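FOR IMMEDIATE RELEASE
1 May 2021

Relunov opens its workshop doors, and I get to show you round

Engelbrecht Yard, Unit 3

Hello from the workshop! I'm Thandeka Tshabalala, I run the demonstration side of things at Relunov, and I've been handed the job of writing our press release this time because I was the one who kept saying they all sounded as if a solicitor had written them. So if you're an editor and you'd like the stiff version, drop me a line and I'll see what I can do. Otherwise, carry on.

Our open day is done and I'm still hoarse. We had 100 places and every one of them went, mostly to people who live or work within walking distance of Engelbrecht Yard, plus a minibus from Drolotby who had booked back in November and held us to it. We split everybody into small groups, gave them a mug of tea and sent them through the building the long way, past the stores and the paint room (which smells, sorry) and into the big bay at the back where Peltura lives.

Peltura is our handling arm. We build it for joiners, shopfitters and anyone else who spends their day picking up flat things by the edge and putting them down somewhere else. Flat things are a nuisance, as it happens. A box has sides you can grab. A panel has one thin edge and a great deal of surface you're not supposed to touch, and if you squeeze too hard you've marked it, and if you don't squeeze hard enough it's on the floor. My colleague Reshma Hlongwane has spent longer on that one problem than she'd like me to put in print.

Reshma ran the live demonstration and she is very good at it. She starts by asking for somebody from the group to come up and hold a sheet of card between two fingers with their eyes shut, and then she tugs it. You should see people's faces when they feel how much their fingers do without being asked! After that she lets the arm have a go. It comes in slowly, fingers apart, looking for the edge, and the whole room goes quiet. I've watched it more times than I can remember and I still go quiet too.

We did the demonstration for each group, with a break in the middle so Reshma could eat a sandwich. There was a failure in the second run, when the arm stopped dead and wouldn't move until it had been restarted, and I was ready to hurry everybody off to look at the stores again. Reshma just kept talking. She opened up the log on the big monitor and showed them the line where it had given up, and we got better questions out of that group than any of the others. One lad of nine or ten wanted to know whether the arm minded being switched off. A retired cabinetmaker wanted to know what it would do with an edge that wasn't square, and he and Reshma were still at it when the next lot came in.

The question I was asked most was what the arm can see. It carries a small camera down at the wrist, so its view of the job is a very close one, mainly its own two fingers and whatever is coming up between them. We had that view on the monitor for most of the afternoon and I think some visitors liked it more than the arm itself. It's a strange way to look at a piece of work. You lose all sense of size, a pale surface might be a door or a shoebox lid, and you find yourself leaning to one side to get a better look, which does no good whatsoever. 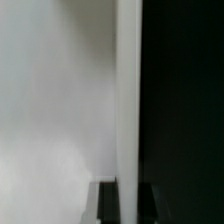
The other thing people asked was whether you could have a turn. Yes, you could! We set up the practice controls by the window, 2 people at a time, and there was a queue for them from the moment we opened. The rule was that you kept going until you'd closed the fingers on something or until the person behind you started coughing. I've got a new respect for the Drolotby lot, who had plainly been practising on something at home.

By the end of the day our visitors' tally of grips attempted stood at 1,908. We kept it on the whiteboard by the door and I've been told I'm not allowed to wipe it off. I'm not going to make any grand claims about what it proves, and a fair few of those attempts closed on thin air, but Reshma has all the recordings and she went home looking very pleased.

Thank you to everybody who came, to the bakery on the corner who let us have the iced buns at cost, and to our neighbours in the Yard who gave up their parking. If you left a green umbrella in the bay, it's behind the front desk.

We'd like to do it again in November, with longer sessions and more chairs. Schools and colleges can ask for a morning to themselves, and there's no charge. We'll need to know numbers beforehand, and whether anybody needs the ramp, which is round the side and easy to miss if you come in by the main gate.

Notes for editors

Relunov designs and builds handling equipment for small workshops. Peltura is its handling arm for panels, boards and other flat goods.

Reshma Hlongwane is happy to be interviewed about the gripping work and will happily talk for longer than you've got, so do give her a finishing time. For anything else, including visits to see Peltura running, ask for Thandeka Tshabalala at the Engelbrecht Yard front desk.

Ends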